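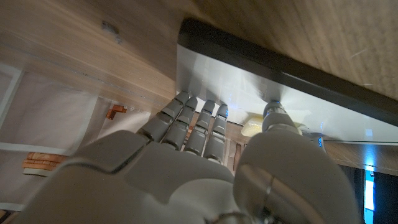
Why would a robot hand keep squeezing after it has been told to stop?

Because the stop command and the grip command can travel by different routes, and a fault on one of them may leave the other still in force.

The engineers at Prirnbridge spent most of September establishing that this had happened to them. Their test bench carries two arms and two jointed hands, and its task that month was ordinary: hold a dry-erase board steady with one hand, wipe it with a sponge held in the other. The task was chosen for its contact forces, which are low but continuous and change direction often.

At 3.40 in the afternoon, during run 73, the supervisor program ended a wipe early and told both arms to hold position. The arms held. The left hand opened. The right hand, which had its thumb under the rim of the board and its fingers over the top, went on closing. Grip force climbed to the firmware limit of 15 newtons and stayed there until Dagný Sveinbjörnsson pressed the emergency stop.

There were no injuries. The board's rim was bent and one fingertip sensor had to be replaced. Sveinbjörnsson had been reaching for the sponge a moment earlier, and the event was logged as a near miss.

'Fifteen newtons won't break a finger,' she said. 'It was the wrong force at the wrong time, and the screen said the hand was idle.'

The status display became the first line of inquiry. Arash Hashemi, who maintains the control software, found that it was reporting the last command sent, with no check on what the hand was doing. The hand's own log told a different story. Its fingertip readings had stopped updating 275 milliseconds before the stop command arrived, and the last value received was close to zero. The grip controller, a Demeck unit fitted at the wrist, read this as loss of contact and closed further to find the object again.

The supervisor's stop should have overridden that. It did so for the arms, which take their commands over a wired safety channel. The hands take theirs over the ordinary data bus, where the stop message was queued behind a burst of retry requests from the silent sensor. Each retry timed out and was sent again. The stop message was still in the queue when the power was cut.

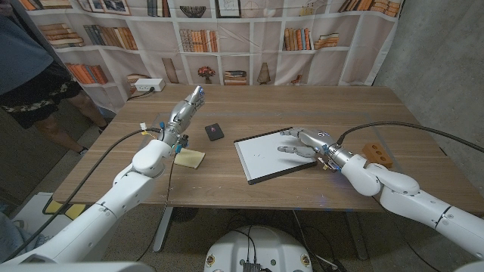
The Prirnbridge bench, with the right hand over the board and the sponge near the left.

Trumitz, which supplied the hands, suspected a worn connector. Jytte Vídalín flexed the wrist cable by hand through its full travel and reproduced the dropout four times, always with the palm turned down and the wrist close to its end stop. The cable had enough length for the arm's normal reach, but wiping the far side of the board took the wrist past the angle used in the original cable tests.

A new cable would have cured the symptom. Ragnheiður Frandsen of the safety consultancy Þórarinsdóttir advised against stopping there. Her report treats the connector as the trigger and the shared queue as the fault, and asks for three changes. Sensor readings must carry a time stamp, and anything stale must freeze the grip. Stop messages must go to the head of the queue. Power to the finger motors must pass through the same safety relay as the arms.

The first two were in place within a week. The relay took longer, as cutting motor power makes the fingers go slack, and a slack hand drops what it is holding. With a sponge this hardly matters – with a heavier load over someone's foot it would. Frandsen accepted a short delay before the cut, during which the fingers hold still, provided that the delay is timed in hardware.

Jytte Juhl, who runs the bench, has also changed the working rule for staff. Hands stay off the table until the motor relay lamp is out, whatever the status display says. The display now shows measured finger current beside the last command, and flags any disagreement in red. The wiping trials have resumed from run one, with the longer cable fitted and the old one kept in a labelled bag for Trumitz to collect.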